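Open Lab Day at Oscombe

Posted Tue 2 July

Our club was invited to the summer open lab at Oscombe College, and nine of us made the trip from Drandthorpe. We left early because the drive is two hours and the first tour was at ten. Parking is behind the gym. Follow the signs for the engineering building and ignore the ones for the main entrance, which is on the other side of campus.

The day is put on by the students in the robot arm course. They take it in their third year and it runs over two terms. The first term, which starts in November, is mostly math and simulation. The second is all project work. Each team picks a chore, writes down what counts as done, and has to show it to visitors at the end of the year.

We started in the machine shop, where a student showed us how they make their own brackets and finger pads. Most parts get printed first, then cut in metal if the shape works. A finished pair of finger pads costs them very little, but the stock gripper they began with was $2,875, and the college would only buy one per team. That got the attention of the parents in our group. The Drandthorpe club budget for the whole season is $2,000.

Next was a short talk on grading. I had expected the grade to depend on whether the demo works. It counts for less than I thought. Most of the marks are for the log. Every attempt goes in it, including the bad ones, with a note on what the arm was told to do and what it did. One team had 864 attempts in their log by the end of June. They let our kids flip through it. A lot of the entries just say "missed, too high."

Lunch was sandwiches in the lobby. There is a vending machine upstairs but it only took cards.

In the afternoon we could walk around the projects freely. Flulness is a sorting project for small hardware, run by a team of four. They had bad luck with a power supply that morning and were still fixing it when we came by, so we heard about it more than we saw it. They were good about answering questions while they worked. Petek is the store cooler project, and we spent the most time there. The job is picking out drinks by request, and the students said the low shelf gave them the most trouble all spring, as the arm has to come in at an angle under the shelf above. They also talked about lanes. A can at the front of a lane is one problem and a can with another right behind it is a different one, and their first version treated them the same.
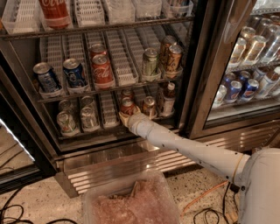 Petek at the bottom shelf, in both pictures. 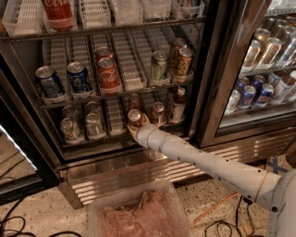

Our kids asked how the arm knows how hard to squeeze. The answer was that the team sets a limit by hand for each kind of container, and bottles needed their own setting. They have a written list of these limits taped inside the cover of their log book. Somebody asked if we could have a copy and they said yes — it came by email the next day.

The last half hour was a question session in the lecture room. Most of it was about admissions, so the younger ones got restless. Two things from it are worth passing on. The course does not expect you to have programmed an arm before, and the college lends out a small practice arm to school clubs for a month at a time. You have to apply, and the form asks for a plan of what you will do with it.

We are going to apply. If you have an idea for a chore we could try, bring it to the next meeting. It should be something that fits on one table. We also want to start keeping a log the way the Oscombe students do, beginning with the line follower, and I will bring notebooks.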